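About Evska

Evska sorts and repacks mixed game pieces for clubs, schools and rental libraries. The workshop opened in February with 2 benches and now has 9. Doina Yordanov manages intake; Abhishek Sandhu is responsible for packing.

Mixed lots are spread on a mat and separated by color. Each color has its own bin or basket, and a lot stays on one bench until the mat is clear.

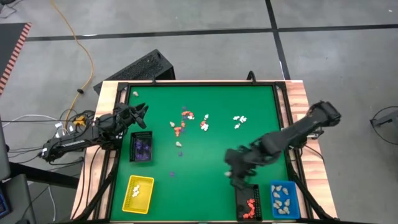 Sorting by color: purple, white, red-orange and beige.

Sorted pieces are checked against the set list and bagged in lots of up to 126. Missing pieces are listed on the packing slip. Standard turnaround is 20 working days from receipt. Replacement pieces are quoted separately.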